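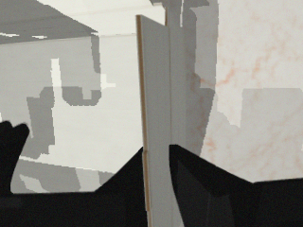 Figure 1. Gray panel with a thin brown edge strip, between a cream-white and a marble-patterned surface (computer rendering).

Interior Materials 2, Unit 4: Edge Treatment of Panel Products

Handout revised 2023-01-14

4.1 Scope

Sheet goods are sold with two finished faces and four raw edges. The faces are dealt with at the mill. The edges are left to the shop, and most early failures in cabinet work start there. This unit covers the common edge treatments, how they are applied, and how they are written into a specification. Solid lumber is covered in Unit 6.

4.2 Why edges are treated

Particleboard and fiberboard take up water much faster through the edge than through the face. The face layers are pressed denser than the core, and a cut exposes the core directly. Swelling at a raw edge lifts the face material next to it, and the swelling does not fully reverse when the board dries.

Plywood edges are more stable but show the plies, and voids in the inner plies may open at the cut. A band also protects the corner of the face veneer from chipping.

4.3 Common treatments

Iron-on veneer tape. Real wood with a heat-activated glue on the back. Suitable for small shops and site repairs. Trim with the grain and ease the corner lightly.

Plastic banding. Supplied in coils and applied by machine with hot-melt glue. Thin bands follow curves well. A 2 mm band takes a rounded corner and is the usual choice for doors and drawer fronts.

Solid wood lipping. Strips glued on with ordinary wood glue and planed flush. The lipping may be applied before or after the face veneer. If it goes on first, the veneer covers the joint – cleaner to look at, but the veneer corner is then exposed to wear.

Sealer or paint. Acceptable only on hidden edges. Fiberboard needs at least two coats, sanded between coats.

4.4 Order of work

Band the short edges first and the long edges second, so that the long band covers the end grain of the short one. On doors this order is often reversed to keep the joint off the top corner. State the order on the cut list.

Panel sizes on the cut list must say whether they include the band. The Pultholm exercise uses sizes before banding. The Elach exercise uses finished sizes. Mixing the two is the most frequent error in submitted work.

4.5 Specification wording

A complete entry gives the band material, thickness, color or species, glue type, and the edges to be treated. "Edges to match" is not sufficient.

4.6 Assignment

Prepare a cut list and edge schedule for the Wei wardrobe, 33 parts in total. Mark every treated edge on the drawing. The schedule counts for 20 percent of the unit grade and is due in April.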